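Startseite Filme Fernsehen Hilfe & Kontakt Forum Anmelden

Ticket 2233: Fernsehfilm bricht bei der Wiedergabe ab, Ton und Untertitel laufen auseinander

Status: gelöst
Bereich: Mediathek, Wiedergabe
Gerät: Emolus-Box am Fernseher

Liebes Funero-Team,

ich hoffe, ich bin bei Ihnen richtig, denn ich habe schon eine ganze Weile auf der Hilfeseite gesucht und nur Einträge zu Serien gefunden. Es geht um den Fernsehfilm »Der Obstgarten von Drultden«, den ich seit seiner Erstausstrahlung nicht mehr gesehen habe und über den ich mich riesig gefreut habe, als er plötzlich in Ihrer Mediathek stand. Ich schreibe in meiner Freizeit kleine Besprechungen zu solchen Produktionen (die großen Kinofilme haben ja genug Leute, die über sie schreiben), und dieser lag mir schon lange am Herzen.

Die erste halbe Stunde läuft ganz wunderbar. Das Bild ist schön, der Ton ist sauber, die Untertitel sitzen. Dann kommt in Minute 40 die Stelle, an der die Tochter mit dem Zug ankommt, und genau dort bleibt das Bild stehen. Der Ton läuft noch zwei, drei Sätze weiter, dann springt der Film ein Stück nach vorn, und ab da kommen die Untertitel immer zu früh. Man liest also schon, was der Vater antwortet, während die Tochter noch fragt - und das nimmt der Szene, die ja vom langen Schweigen der beiden lebt, doch ziemlich viel.

Ich habe die Box neu gestartet, mich ab- und wieder angemeldet und den Film auch einmal ganz von vorn laufen lassen, weil ich dachte, vielleicht hat er sich nur beim Spulen verschluckt. Immer dieselbe Stelle. Auf dem Tablet meiner Frau das Gleiche, nur dass dort das Bild nicht stehen bleibt, sondern kurz schwarz wird. Andere Filme laufen einwandfrei, gestern Abend noch ein uralter Krimi ohne einen einzigen Ruckler.

Haben Sie eine Idee, woran das liegen könnte? Ich würde den Film wirklich gern zu Ende sehen, bevor ich etwas darüber schreibe.

Mit herzlichen Grüßen
Nima Kordestani
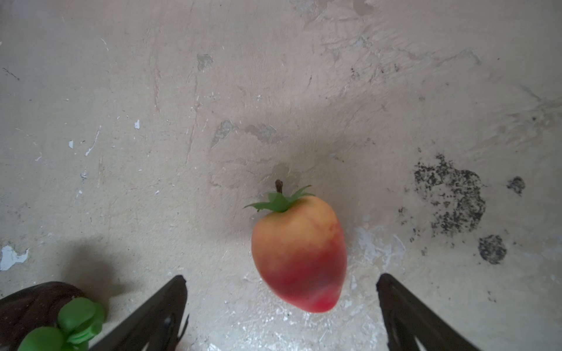 Drultden, im August - Lieber Herr Kordestani, haben Sie vielen Dank für Ihre ausführliche Nachricht, und bitte entschuldigen Sie, dass Sie ein wenig auf Antwort warten mussten! Ich habe mir den Film heute Vormittag selbst angesehen, erst auf dem Rechner und dann auf einer Emolus-Box, wie Sie sie haben. Auf dem Rechner lief alles durch. Auf der Box bin ich an derselben Stelle hängen geblieben wie Sie, die Ankunft am Bahnhof kenne ich inzwischen auswendig.

Damit wir das besser eingrenzen können, möchte ich Sie um zwei Dinge bitten. Gehen Sie einmal in die Einstellungen, dort auf »Wiedergabe«, und stellen Sie die Bildqualität von »Automatisch« auf »Mittel«. Danach schauen Sie bitte, ob unter »Untertitel« die Fassung 1 oder die Fassung 2 ausgewählt ist. Ich habe da einen Verdacht, will Ihnen aber nichts versprechen, bevor ich mit der Technik gesprochen habe.

Shahab Kazemi
Zuschauerbetreuung Funero

Antwort, 19:20 Uhr

Lieber Herr Kazemi, das ging ja doch schnell! Ich habe alles so gemacht, wie Sie geschrieben haben. Mit der mittleren Qualität bleibt das Bild nicht mehr stehen, das ist schon ein großer Fortschritt. Die Untertitel kommen aber weiterhin zu früh. Ausgewählt ist die Fassung 2, ich habe daran nie etwas verstellt. Die Fassung 1 lässt sich anklicken, springt dann aber gleich wieder zurück.

Mir ist noch etwas aufgefallen, vielleicht hilft es Ihnen: In meiner Erinnerung gab es nach der Ankunft eine längere Szene in der Küche, in der die Nachbarin von der Ernte erzählt. Die fehlt hier ganz. Kann es sein, dass das gar nicht dieselbe Fassung ist wie damals?

Interne Notiz, Technik

Bilddatei und Untertiteldatei stammen aus verschiedenen Lieferungen von Yazdani. Film ist die gekürzte Fassung, Untertitel 2 gehören zur langen. Versatz ab der Schnittstelle 800 Millisekunden, wird mit jedem weiteren Schnitt größer. Hohe Qualitätsstufe an derselben Stelle beschädigt, muss neu erzeugt werden. Lange Fassung bei Yazdani angefragt, Rechte liegen vor.

Antwort Funero, 10:05 Uhr

Lieber Herr Kordestani, Ihr Gedächtnis ist besser als unser Archiv! Wir hatten die gekürzte Fassung online, dazu die Untertitel der langen, und in der höchsten Qualitätsstufe war die Datei an der Schnittstelle obendrein beschädigt. Die Technik hat nun die lange Fassung eingespielt, mit Küche, Nachbarin und Ernte. Bitte löschen Sie den Film einmal aus »Weiterschauen« und starten Sie ihn neu über die Suche, sonst greift die Box noch auf den alten Eintrag zu. Die Bildqualität können Sie wieder auf »Automatisch« stellen.

Shahab Kazemi

Antwort, 22:45 Uhr

Gerade ist der Abspann durchgelaufen. Kein Stocken, die Untertitel auf den Punkt, und die Küchenszene ist so schön, wie ich sie in Erinnerung hatte (die Musik am Schluss finde ich immer noch zu dick aufgetragen, aber dafür können Sie ja nichts). Auf dem Tablet probiere ich es morgen noch, wenn meine Frau es mir leiht. Von mir aus dürfen Sie das Ticket schließen. Haben Sie ganz herzlichen Dank für Ihre Geduld!

Ticket geschlossen durch: Shahab Kazemi

Ähnliche Anfragen
Untertitel lassen sich auf der Emolus-Box nicht abschalten
Film verschwindet nach dem Anhalten aus »Weiterschauen«
Tonspur in Originalsprache fehlt bei älteren Fernsehfilmen
Bild wird auf dem Tablet kurz schwarz
Wie lange bleibt ein Fernsehfilm in der Mediathek?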